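Stotstead Makers Forum > Workshop > Small conveyors and benches

Belt tracking and bench grid, small green conveyor

ferrous_bueller
Right, quick one before work. Got the mini conveyor on the bench, green PVC belt, kit from Urio. Belt wanders to one side after a few minutes. Not loads but enough to rub. Bench is marked out in blue masking tape so I can put it back in the same place every time. Belt is 600 long, centre to centre.
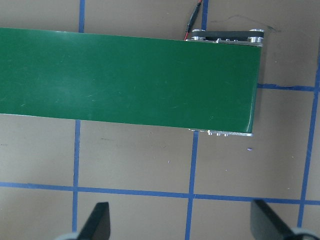 Tried nipping up the tensioner on one side, made it worse, backed it off. Then it went the other way. Supply is a cheap Zumis one, doubt that matters. Anyone had one of these run straight?

oatcake77
Slacken everything and start again. Both sides the same, then quarter turns on ONE side only, let it run a bit between. Everybody chases it.

gritbin
Disagree, check the rollers are square first. No point tracking a belt over a wonky roller. Measure both sides of the frame with calipers, not a tape.

oatcake77
Squaring is fine but on these kits there's slop in the bolt holes so it moves as soon as you tighten up. Been there.

ferrous_bueller
OK will do square first then tracking, keep you both happy. Other thing - tape lines. Conveyor lengthways on the board at the mo, squares either side for sorting bits into. Got an old breaker out as a test piece.

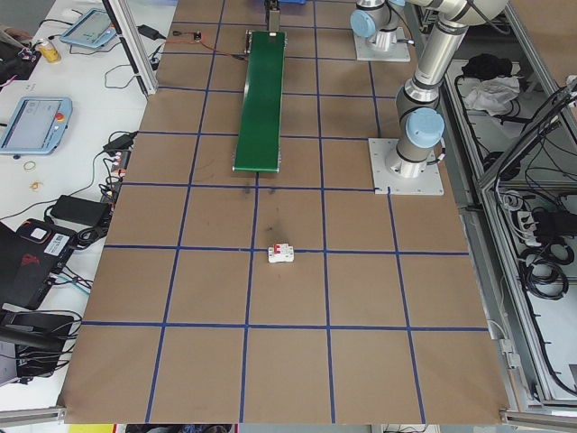

Board with the grid on, breaker with the red toggles near the middle.

plumb_lion
Masking tape will lift. August in my shed it went like toffee and left glue all over the top. Vinyl tape or a paint pen.

gritbin
Paint pen is permanent though, what if he moves the layout? Tape is fine, just change it now and then. White spirit gets the glue off, test a corner first.

plumb_lion
Took the finish off mine. Just saying.

ferrous_bueller
Not painting it lol. Might turn the conveyor sideways, more room in front for a tray. Would need a longer lead, the red and black pair I've got only just reaches. Lalura do a ready made one, part 878 I think, nearly 2 metres. 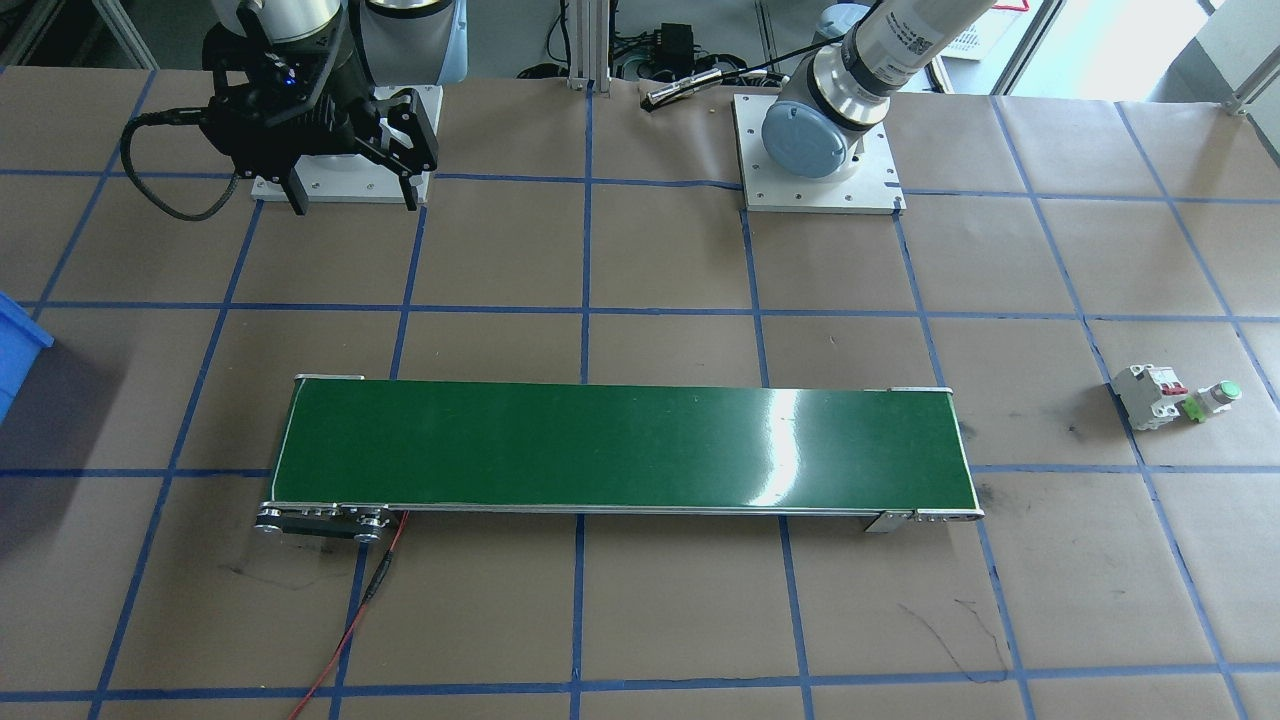
teasel
Does the belt need any dressing or talc on it?

oatcake77
Leave it dry. Talc gets on the rollers, then it slips and you're back on here asking about that. Wipe with a damp cloth, bit of washing up liquid if it's mucky.

teasel
Ta. Mine's got scratches on already, only had it since Tuesday.

gritbin
Cosmetic. They all scratch. Worry if the edge starts to fray, that means its rubbing the side rail.

plumb_lion
Sideways is better imo, you can reach both ends. But stick some rubber under the feet or it'll creep.

oatcake77
Bolt it. Rubber just hides the problem.

plumb_lion
He's just said he moves it about!!

ferrous_bueller
Going rubber for now. List so I don't forget, shout if the order's wrong:

1. Power off, slacken both tensioners, check the rollers are square to the frame.

2. Tension up evenly, mark the bolt heads with a pen so I can see how far each one has gone. Check the side rails aren't touching the belt anywhere.

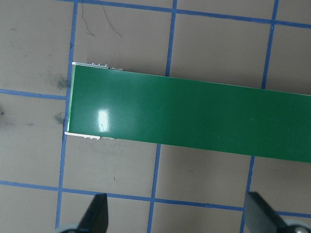
3. Run it slow, quarter turns on one side, wait, look, repeat.

4. Rubber under the feet, retape any lines that have lifted.

5. Wipe the belt down, order the lead.

gritbin
Order's fine. 400 grit on any burrs on the rail before step 2 though, and hoover up after or the dust ends up under teh belt.

oatcake77
Still say bolt it.

ferrous_bueller
Noted. Will have a go tonight after tea and report back.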